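**For release 2024-08-29**

Elldale – Hi everyone, Daichi Oshima here from Waltuteck. I run the small group that works on household motion, and I've been told a press release should sound like a press release. Valentin Bailly, who shares the bench with me, read my first try and fell asleep at the second line, so you're getting it in my own words!

Today we're putting out a method we call Stidstead. It teaches a humanoid robot to know where its own legs and feet are by looking down at them through its head camera, and to use that while it plans a reach toward something low. Shoes, slippers, a dropped sock, the stuff that lives near the floor in every home I've ever been in.

Most planners work out the position of the legs from the joint sensors and leave it at that. Those readings are good, but small errors pile up between the hip and the foot, and by the time you get down to the carpet the robot can be off by enough to bump a shoe rack or step on a cord. We had plenty of that in March (sorry, Valentin's toes). So we added a second opinion. The planner takes the joint readings, draws the legs where it thinks they should be, compares that with what the camera sees, and corrects itself before the arm commits to a path.

We trained it on 900 short recordings, all of them shot looking down past the robot's own body at ordinary floors and furniture. Then we ran 480 test reaches in rooms it had not been trained in. With the old planner, 26 of those reaches ended in a foot or a forearm touching something it shouldn't. With Stidstead we had 3. I made Valentin recount the tapes – he got the same number, and I bought lunch.

The view our planner gets is a busy one. Two shiny silver legs take up a big share of it, the striped carpet runs underneath, and a hand with half-curled fingers hangs over the floor on the left while a pair of white slippers waits on the rack on the right. There's a thin black cord on the carpet too, and cords like that are still the hardest thing for us.

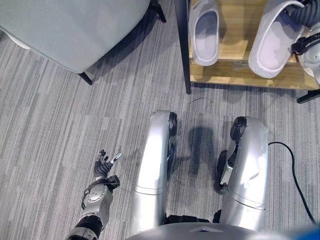 ## What it can't do yet

Glossy shells are a pain. They pick up the room around them, and under strong window light the match between the drawn leg and the seen leg gets shaky. When that happens the planner slows the arm down and leans on the joint readings again, so you lose speed. Dark carpet with dark feet is the other weak spot, and two of our three bad reaches came from exactly that.

We also haven't tried it with people walking through the room. That's next on the list, and we want to do it slowly.

## Getting hold of it

The paper, the planner code and the test recordings are free for research use. Our friends at Guillot are already setting up their own round of tests with different furniture, and I can't wait to see what breaks. If you'd like to come to Elldale and watch a demo, write to the Waltuteck press desk and ask for me or Valentin. He answers faster.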